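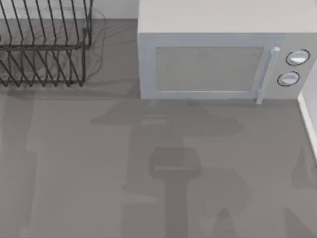
The kitchen in the simulator, with the microwave and the dish rack.

The Sunday Kitchen
A short story by Shojaei

The school in Wodgate had one good computer, and our robotics club was allowed to use it until six.

We called our program Dokitz. It had to learn one thing for the competition in Rundden: to open the microwave by its handle. We did not have a real kitchen. We had a gray counter made of numbers, and every night Dokitz tried there 100 times while we slept.

"It pulls too early," said the girl who wrote the rewards.

"It is afraid of the rack," said the boy beside her.

"It cannot be afraid."

I said nothing. I was looking at the shadows on the counter. They lay wide and soft over each other, and I thought of my grandmother's kitchen in May, when she stood behind me and I knew it only from the dark shape on the table.

We changed one line and started again. In the morning the counter on the screen said 2,457 attempts. The girl scrolled down slowly. Near the end there was a row of small green marks, then a red one, then green again.

"Leave it running," she said, and went to wash the cups - with real water, in the teachers' room.

I stayed a little longer and watched the microwave door.

We use cookies to remember your reading settings. Accept | Manage

Comments (2)

mossy_lantern: I liked the grandmother part very much. Will there be more about the competition?

tks88: Our club had also one computer, but ours closed at five - lucky you.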